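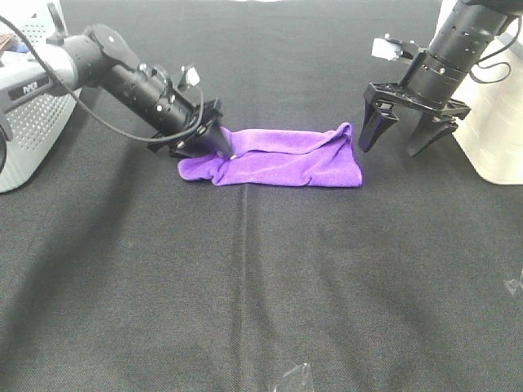

Notas, charla Gernura, 20 minutos

Saludar. No pedir perdón por el micrófono.

Empezar por la factura: 781 euros de lavandería en un mes, para un hostal de nueve camas. Pausa. Alguien se reirá; suele ser el que paga.

Contar lo de julio. Cambiamos a Cerka, que prometía recogida diaria. Diaria, según Cerka, incluye los martirios del calendario local. Enseñar el albarán de 2120 euros y callar.

Comprar lavadora propia: 3042 euros, con transporte. El suavizante, fuera. Si preguntan por Teoh, remitir al descanso.

Agua. Turno de preguntas.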